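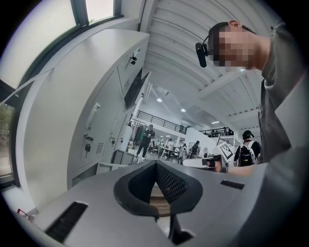

Photograph: Skesevent

Good practice for hand-held grippers begins with the room. The Stirier code, revised in September, asks sites to agree two things before a session: who may be recorded, and where the recordings are kept. Faces must be obscured before any file leaves the site.

Despina Psarras, who drafted the section on shared spaces, wants the marker check written down every time. "A scuffed marker can spoil 300 recordings before it is noticed," she says.

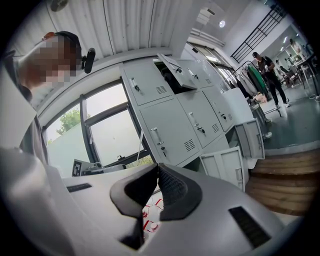
A head-mounted camera and a gripper in use beside the lockers.

Finger pads are inspected at the start of each shift and replaced after 600 grasps. Fliten keeps its inspection log on paper; Awad keeps both paper and digital copies for nine months.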